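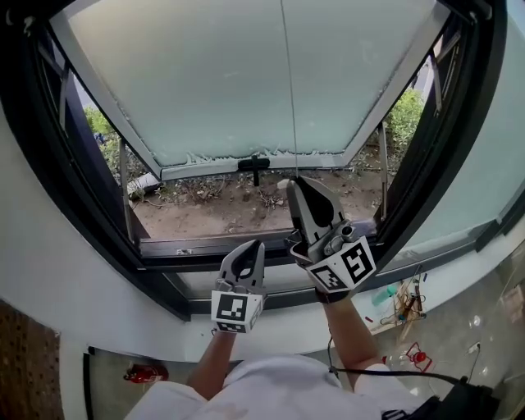
August 5, 2025

I have been logging carbon dioxide in the bedroom since last September, and I finally have enough data to say something about it. This post covers the setup, the numbers, the mistakes, and what I changed in the house. It is long on method and short on advice.

## Background

The bedroom is on the north side of the second floor. It has one door, one window, and no supply vent. The previous owner closed off the duct when the ceiling was redone, and I have not reopened it. Two adults sleep in the room with the door shut, mostly on account of the cat.

The complaint that started this was ordinary. We both woke up with dull headaches several times a week, and the air felt stale by morning. I assumed humidity. A cheap hygrometer on the nightstand read between 45 and 55 percent for two weeks straight, so I stopped assuming humidity and bought a CO2 sensor.

## Hardware

The sensor is a Serra desktop unit, the older model with the removable back. It uses nondispersive infrared, meaning it shines a lamp through a small chamber and measures how much light the gas absorbs at one wavelength. Avoid the cheaper units that list "eCO2" on the box. Those measure volatile compounds and estimate carbon dioxide from them, and a splash of hand sanitizer will send the reading off the chart.

The Serra has a USB port that puts out a plain text line every 27 seconds. I don't know why 27. The manual doesn't mention it, and I only found out by looking at the timestamps. A small single-board computer under the bed reads the line, throws away anything that fails the checksum, and appends the rest to a CSV file. The file rolls over at noon so that one night lands in one file. I used midnight at first and regretted it within a week.

Placement matters more than I expected. On the nightstand the sensor was reading my breath directly, with spikes whenever I rolled to that side. I moved it to the top of the dresser, across the room and a little above mattress height. The spikes went away and the curves became smooth enough to fit.

## Calibration

NDIR sensors drift. Most of them correct for it automatically by taking the lowest reading over the past several days and treating it as outdoor air. That works in an office that empties on weekends. In a bedroom that never fully airs out, the sensor decides that stale air is fresh and reads low from then on.

I turned automatic correction off and now calibrate by hand. The procedure:

1. Put the sensor outside, in shade, out of the wind, and away from people.
2. Leave it powered for half an hour.
3. Hold the back button until the display blinks.
4. Walk away and let it finish.

Step four is there because I ruined the first calibration by leaning over the unit to see whether it was done.

## What the nights look like

With door and window both shut, the curve is the textbook shape. It starts near the level in the hallway, climbs quickly for the first two hours, then bends over as leakage begins to catch up with what we exhale. It never quite flattens before the alarm goes off. The worst night on file peaked at 2,689 ppm, in January, with both of us home sick and in bed early.

My target was to stay under 1,000 ppm until morning. That number gets repeated a lot, and I have seen decent arguments that it is arbitrary. Carbon dioxide at these levels is mostly a stand-in for how little outside air the room is getting. I wanted a fixed line to design against, and that one is as good as any.

You can estimate the air exchange rate from the decay after everyone leaves the room. Subtract the outdoor level from each reading, take the natural log, and fit a line. The slope is air changes per hour. The method assumes the air is well mixed and that the air coming in is all at the outdoor level. The second assumption is wrong in any house where the bedroom leaks to a hallway, so treat the result as a lower bound on total airflow and don't carry it to more than one decimal place.

My early fits were bad. I was starting the fit at the moment the alarm went off, when one of us was usually still in the room looking for socks. Starting from the time the door sensor reports open and then closed fixed most of that. I also drop any morning where the cat got shut inside. A cat produces less CO2 than a person, but it shows up in the tail.

## What I tried

**Door open.** This worked best and cost nothing. The peak dropped well under the line on almost every night. The cat then had full access to our feet, and the experiment ended.

**Door undercut.** I took the door off and trimmed the bottom. There was some improvement, less than I had hoped. A gap under the door only helps if something pushes or pulls air through the room, and with the duct closed nothing did.

**Window cracked.** Very effective in wind, close to useless on still, mild nights. The driving forces are wind pressure and the temperature difference between inside and outside, and on some nights in late spring there was almost none of either. In winter the same opening that did nothing in May made the room too cold to sleep in. I spent a while looking for a single good position and there isn't one. The right opening depends on the weather.

**Bathroom fan on low.** This surprised me. The bathroom is across the hall, and running its fan puts the upper floor under slight negative pressure. With the bedroom window barely open, outside air comes in through the bedroom, passes under the trimmed door, and leaves through the bathroom. The peak stays under the line on nights when the window alone would not do it.

The existing fan was too loud to sleep near. I replaced it with a Tilta, which has a continuous low setting and is rated for constant use. The duct run behind the old one had a crushed elbow, so part of the gain may come from fixing that. I did both on the same afternoon and can't separate them in the data, which was careless.

## What did not help

Plants. I put three large ones in the room and the curves with and without them overlap completely. They also respire at night.

The Iltoro air purifier we already owned. It filters particles and does nothing for gas. I knew this and ran it for a few nights anyway to have a comparison. It did mix the air better, and the decay fits on those mornings were the cleanest I have.

## Headaches

Fewer, I think. I didn't keep a log of them before starting, so there is no baseline and I am not going to claim a result. We also replaced the pillows in March.

## Next

Reopening the supply duct is the proper fix. I have a quote from an HVAC outfit over in Vurnside and am waiting on a second one. If it goes ahead, I will log the room for a month before and a month after, with the fan settings held constant this time.

The parsing script needs cleaning up before I post it. The noon rollover still drops one line when the clocks change.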